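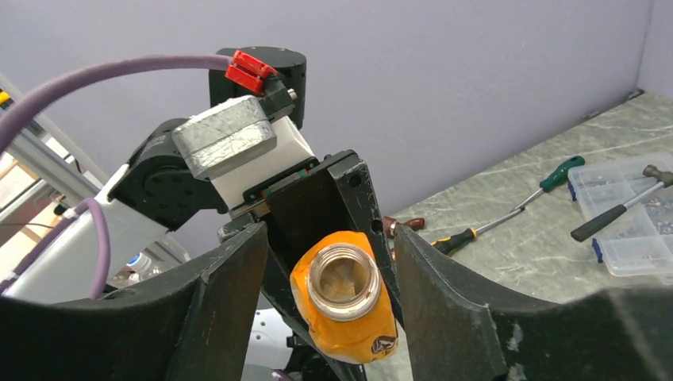 Where do the empties from a summer street fair go once everybody heads home?
Up until last year ours went in the landfill with the paper plates, and starting this August they go to the new drop-off depot on Quintero Street.

I'm Marlina Sopacua, I run the Undton Bottle Return, and I'm so happy to finally be typing this announcement! We open our second depot this August, in the old tire shop at the corner of Quintero and Mill, and everybody in Undton is invited to come by with a bag (or a trunkful, we've seen it all).

A little background for anyone new to us. We started in a church parking lot with two folding tables and a borrowed scale. Last year 282 households signed up for a return account, and the line on busy mornings ran clear past the bakery. My neighbors were very patient about it, but it was time for more space – and a roof.

The Quintero depot will take plastic drink bottles, cans and glass. Crushed is fine. Caps off, please, and give them a quick rinse if you can, especially the juice ones. Wasps love us in August. We can't take motor oil jugs or paint cans at either location, so those still go to the county.

Doors open at 7:30 in the morning and close at 6 in the evening. You can bring up to 90 containers per visit without calling first. If you've got more than that, from a wedding or a ball game, say, ring the office and Amra Živković will set you up with a time around back where you can pull right in.

Gendberg, the hardware store across the street, is letting our customers use 13 of its parking spots, and I want to thank Wahyudi Kusuma over there for saying yes before I'd finished asking. Fikri Halim painted our sign and it looks terrific, go see it.

Opening day starts with coffee at 8, then a short hello from me (very short, I promise) and a sorting contest for the kids. Erik Street stays open as usual, same hours, same folks.

Reporters who'd like a walk-through before we open can reach Sulastri Pasaribu at the Erik Street office, mornings are best.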